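Relay Replacement by Demonstration: Progress Report to the Driltum Fund
Submitted by Relledar, Tuesday, July 8, 2025
Prepared by Haf Parry, project lead
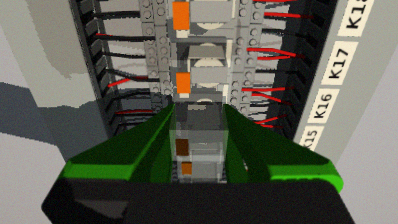
The project has three goals for the current grant period: set up a simulated control cabinet that an operator can work in by remote control, collect enough demonstrations there to train a first policy, and decide whether the same method is ready to be tried on a real cabinet. The first goal has been met. The second is partly met. The third has been moved to the next period, for reasons given under "Schedule."

Work done since the last report

The simulated cabinet was finished in January and has been revised twice. The first version had the relay column and terminal blocks but no wiring, and Osaze Bashir's operators found it too easy. They brought the gripper in from the side at angles that would have dragged through the wires of any real cabinet. The current version has red and black wires running from the terminal blocks to slotted ducts on both sides of the relays, and a label rail with a printed number for each position. Shadows were added at the same time. They make the relay edges harder to see, and operators complained about them for the first week. We kept them in.

The relay modules were also changed. They are now see-through, as the ones in our reference cabinet are, and this was more work than planned. The first clear material we tried looked almost solid from the gripper's camera, and the second let so much light through that the policy could not find the edges of the module. Aminu Idahosa settled on a smoky material for the upper part and a frosted one for the front. It is slower to render, and we have accepted that cost.

Operators control the arm with a hand-held controller, one per person, while watching the gripper camera view and one fixed view on a second screen. A demonstration starts with the gripper open in front of the column and ends when the named relay has been pulled clear of its socket. Putting a relay back in is recorded as a separate task.

Demonstrations collected

Four operators were trained. Each person's first 20 demonstrations were treated as practice and left out of the training set. Most people needed that many before their movements settled down. Busisiwe Radebe reviewed the rest by replaying them and rejected any in which the wrong relay was pulled, a wire was pushed out of place, or the operator stopped for a long time in the middle of the pull.

Long stops turned out to be the most common reason for rejection. When an operator pauses with the fingers closed on the relay, the policy learns to pause there too, and sometimes it does not start again. We now ask operators to do their thinking before they close the gripper. If they lose track, they are told to end the recording and start over.

Collection for relay removal is complete. Collection for insertion has started but is behind, and we do not yet have enough accepted recordings to train on.

First results

The first removal policy was tested in simulation on 60 trials, with the cabinet placed at a slightly different position and angle each time. The relay was removed cleanly in 59 percent of them. Our target for this period was higher, and we are reporting it as missed.

Boris Babić went through every failed trial. The failures fall mainly into two groups. In the larger one, the gripper closed slightly too high and the fingertips slid off the module as the arm pulled back. In the other, the gripper went to the position next to the one requested. These neighboring-relay errors were more frequent near the ends of the column, where fewer demonstrations had been given.

The cause of the high grips seems to be in the demonstrations themselves. Two of the four operators habitually took hold near the top of the relay and corrected downward at the last moment. The policy copied the approach and often missed the correction. We considered removing those recordings, but doing so would have left too few for some positions. They are being re-recorded instead, with the operator asked to line up the fingertips before moving in.

Equipment and software

The Okafor controllers bought under this grant have held up well. One was returned for a sticking trigger and replaced at no charge. The recording software, Primeo, now saves the gripper opening at every time step. Before March it saved only open or closed, and the older recordings had to be thrown away. That loss is the main reason the demonstration work ran late.

Schedule

The original plan had us moving to a real cabinet this summer. We do not think the removal policy is good enough for that, and insertion has not been trained at all. We propose to use the next 12 weeks as follows. The re-recorded removal demonstrations will be finished first and the policy trained again. Insertion recordings will continue alongside, with a fifth operator added. The real cabinet has been ordered and will be wired during the same weeks, without power, so that it is ready when the policy is.

No additional money is requested for this change. The operator hours come out of the amount set aside for on-site testing, and a revised budget sheet has been sent separately.

Open questions for the fund

We would like your view on two matters before the next call. The first is whether the demonstration recordings should be released with the final report or held until insertion is also complete. The second is whether the removal target should stay as written if the test is made harder. Babić has suggested testing with loose wires lying partly across the relays. We agree that this is closer to what service staff deal with, but results from that test could not be compared directly with the ones above.

Questions about this report can be sent to Haf Parry.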